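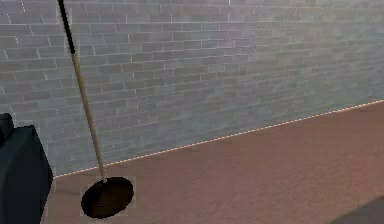 Ticket 132, gripper comparison in sim
Opened by Dario Caruso

Vilovard claims its wrist camera view works with either gripper. I doubt it. The Gralier run lost its target on 2 of 4 tries and the log blames "lighting" — nothing in the lighting config has changed since July.
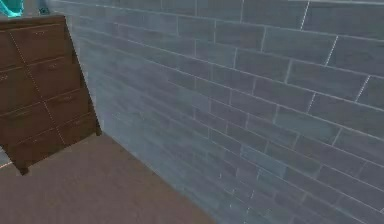

Drawer view, chest tilted

Siu-ming Chu: Check the camera mount angle before swapping grippers again.
Dario: Will do. Not closing this on one good run.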